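Trellell Statements Collection, version 4

README and data card

This package holds the text of 2,825 public statements issued by local groups in Kernville, Fragkou and Firberg on housing discrimination, access to public services, and the right to hold meetings in public buildings. Most are open letters, press statements or joint declarations. Each one was published by its signers at the time, on a website, on a printed sheet or by posting on a notice board.

The collection was put together so that people writing about local rights work could see who signed what, with whom, and how the wording changed when a statement was reissued. It was not built as a sample of public opinion and should not be used as one.

What is in the package

statements.csv
One row per statement. UTF-8, comma separated, double quotes around every text field.

signers.csv
One row per signature. A joint declaration with nine signers has nine rows here and one row in statements.csv.

reissues.csv
Pairs of statement IDs where the second is a changed version of the first.

CHANGES.txt
Notes on what was added or corrected between versions.

The files are joined on statement_id. IDs are stable across versions. If a statement is removed, its ID is retired and not used again.

Columns in statements.csv

statement_id: letter code for the town (K, G or F) followed by five digits. Fragkou uses G because Firberg was entered first.
town: where the lead signer was based when the statement came out.
month: month of publication, as a word. Blank if the source carried no month.
year: four digits. Blank if unknown.
kind: letter, press, joint, leaflet or other.
topic: housing, services, assembly or mixed.
title: as printed. If there was no title, the first line of the text.
body: full text, up to 2,000 words. Longer statements are cut at the end of the paragraph that crosses the limit, and the column is_cut is set to 1.
is_cut: 0 or 1.
source_type: web, print or board.
language: two-letter code for the language of the body.

Columns in signers.csv

statement_id: as above.
signer_name: name of the group as it appears on the statement.
signer_std: the standard form of the name. Use this one for matching.
order: position in the printed list. Alphabetical lists were kept in the order printed, including when the alphabet was wrong.
lead: 1 if the group is named as the contact or the host of the press reading, otherwise 0.

Only groups are listed as signers. Where a statement was signed by private individuals, the names were taken out of the body and replaced with [name], and no row was made in signers.csv. Names of public officials addressed in a letter were also replaced, with [official]. This was done by hand and then checked with a search for titles and forms of address. If you find a private name that was missed, please report it by statement ID only and do not copy the name into the report.

How the statements were collected

Web statements were saved from the signers' own pages. News reports quoting a statement were not used as a source, even when the full text seemed to be there, as reporters often shortened the lists of demands without saying so.

Print statements came from the paper files of groups that agreed to share them. These were scanned, run through text recognition, and corrected line by line against the paper. Board statements were typed from copies. Firberg has many more of these than the other towns because the housing groups there kept a sheet of everything they posted.

A statement was included if it met all of the following:

It was addressed to the public or to a public body.
It was issued in the name of at least one group based in one of the towns.
It made a demand, an objection or a call to take part in something.
It ran to at least 50 words, not counting the list of signers.

Event notices with only a time and place were left out. So were fundraising letters, unless they also met the third point.

Topic labels

Two readers labeled each statement separately. Where they disagreed, they talked it over and settled on one label. The label mixed was used only when two topics took up about the same amount of the text. A passing mention of policing in a housing letter does not make it mixed.

The earlier label "equality" was dropped after version 2. It had been used for too many different things. Rows that carried it were read again and given one of the current labels.

Reissues

A statement counts as a reissue if whole paragraphs were carried over and at least one demand was added, dropped or reworded. Fixing a spelling mistake or adding signers does not count. When only the signers changed, the later list was used and the change is recorded in CHANGES.txt.

Some Kernville letters on meeting rooms were reissued many times. These form chains in reissues.csv, with each version linked to the one just before it and not to the first. 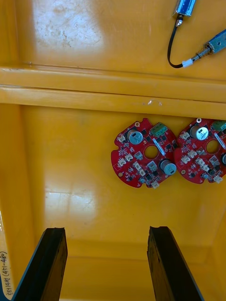
KNOWN PROBLEMS

Coverage is uneven. Kernville groups moved to the web early and then lost a shared site, so there is a gap in the web statements and only part of it could be filled from print.

Small groups are under-represented. A group that never had a website and did not keep paper will appear only as a co-signer on other groups' declarations, or not at all.

signer_std treats a group and its youth section as two groups. Some users will want to merge them. There is no column for this yet.

Line breaks in leaflets were removed, which can run slogans into the sentence after them. Check the text before counting sentences.

Statements in two languages have one row, with the language of the first part in the language column and both parts in body.

In version 3, Fragkou statements from April were entered with a blank month. This has been fixed. Anyone who worked from version 3 should replace the file.

USE

The package may be used for research, teaching and reporting. Keep this README with the files if you pass them on. The statements themselves remain the work of the groups that signed them, and quotations should name the signers as well as the collection.

Please do not use the files to build lists of groups for targeting or exclusion, or try to recover the names that were removed.

CITATION

Trellell Statements Collection, version 4. Kernville, Fragkou and Firberg.

CORRECTIONS

Send the statement ID, the column and the corrected value. Corrections to body text need a copy of the source. Requests from a signing group to withdraw its own statement are handled before the next version goes out.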